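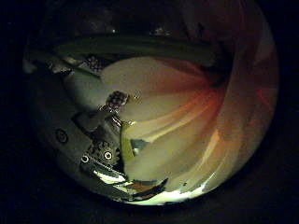 Projects > Narside > Workroom refit > Progress reports

Workroom refit, second progress report to the Velent Fund

03/12/2019, by Olumide Akpan

This report covers the work done on the main room at Narside since the first report in January. It follows the headings in the grant letter: floor, lighting, furniture and storage, cabling, spending, and what is left to do.

Summary

The floor is finished. The lighting is finished except for one switch. The furniture is in, but not all of it is where the plan shows it. Storage is behind schedule and cabling is further behind. We are within the budget and do not expect to ask for more money. We are asking for a change to how the storage line is spent, explained below.

Floor

The old carpet tiles came up in two evenings. The glue under them took much longer, and we had to rent a floor scraper for an extra weekend. The new covering is beige. Two darker colors were considered and turned down. Dropped screws and washers were hard to find on the samples, and people who use the room had asked for something they could see small parts on.

The contractor left one seam that lifted near the door. They came back and re-glued it at no charge. It has stayed flat so far and we check it when we sweep.

We asked for the middle of the room to be kept as open floor, and the plan was redrawn to allow that. The shelves and desks now go toward the sides. This gives up some wall space that was meant for cabinets, and it accounts for part of the storage delay.

Lighting

The ceiling was left dark, as it was before the work. Repainting it was priced and came out too high for what it would add. The money went to the fittings instead. The electrician tested each circuit and signed off all of them but the one by the side entrance, where the switch plate was the wrong size. The replacement is on order. The circuit is safe to use and can be turned off at the panel in the hallway.

Several people have said that glare on screens is a problem late in the afternoon. We have turned two desks to deal with it and will see if that is enough before buying blinds. Blinds were not in the original application.

Furniture and storage

The white tables arrived from Pelupessy on the agreed date. One had a damaged corner and was replaced. They are light enough for two people to move, and they have been moved a lot, which was the reason for choosing them. The brown wooden pieces were already ours. They were sanded, the loose fixings were tightened, and they went back into use. That saved the cost of one new unit.

Storage is the weakest part of the project at this point. The application asked for closed cabinets along one wall. With the middle of the room kept open, the cabinets as drawn would block access to the outlets. We have held off ordering them. In the meantime, items that should have a home are on tables, on shelves, or on the floor.

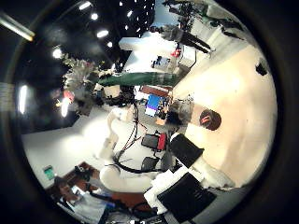

The main room, with the plant, the monitor and the open floor.

We have made a start on sorting. Everything that came out of the old closets was listed, and the list runs to 94 lines. Each line has an owner or is marked as shared. Things without an owner were put on a table by the door with a note giving a date for collection. Most were claimed. What was left went to the Tumia reuse store, apart from old paint, which went to the county drop-off.

Long items are still a problem. Mats, tubes and rolled material do not fit on standard shelves and end up lying across whatever is flat. We would like to put up a simple wall rack with deep brackets for these. A rack of this kind is much cheaper than a cabinet and could go above the outlets.

Request: we ask the fund to agree that the storage line can be used for open shelving and a wall rack in place of closed cabinets. The total would not go up. A one-page drawing is attached to the email that came with this report.

Cabling

The plan called for floor-level covers along the walls and short drops to each desk. We bought 90 feet of cover. It has been laid on the long wall only. The rest is waiting until the desks stop moving, as every change to the layout means lifting and cutting the covers again.

Until then there are loose cables behind and beside some of the equipment. Power strips have been checked for damage and two old ones were thrown out. We have asked everyone to run cables along the edge of the room where they can and to keep them off the walking route between the door and the tables. This is followed on most days. It is not a lasting answer, and cabling is the first job for the next period.

Plants

The application included a small amount for plants, and one reviewer asked whether it was needed. We spent less than was set aside. The plants have been popular. A watering sheet hangs by the sink. Pots on the floor should have a saucer under them so that the new covering is not marked, and we still need to buy a few.

Spending

Spending in this period was mainly the floor contractor and the furniture. The extra weekend for the scraper was paid from the contingency line. After that there is $516 left in contingency. The cost of the switch plate is being met by the electrician.

Two invoices have not come in yet: the final one from Pelupessy, which will be lower than the quote because of the damaged table, and the fee for the drop-off. Receipts for everything else are in the shared folder, numbered in the same order as the budget sheet.

Use of the room

The room was closed for the floor work and opened again with a reduced layout. We did not keep a sign-in sheet in the first week, so the record is incomplete. Since then there have been more than 10 bookings, mostly for half a day. Users are asked to leave the tables clear at the end of a booking. Some do. A shelf for work in progress would help, and it is included in the attached drawing.

Next period

- Agree the final position of the desks, then lay the rest of the cable covers.
- Order shelving and the wall rack once we have the fund's reply.
- Fit the switch plate.
- Clear the remaining items from the floor and label the shelves to match the list.
- Buy saucers.
- Decide on blinds.

The next report will include the final budget sheet and the two late invoices. Questions about the storage request can be sent to me at the usual address, and it would help to have an answer before we place the shelving order.

Last updated: one week after first posting (drawing attached, spending section corrected)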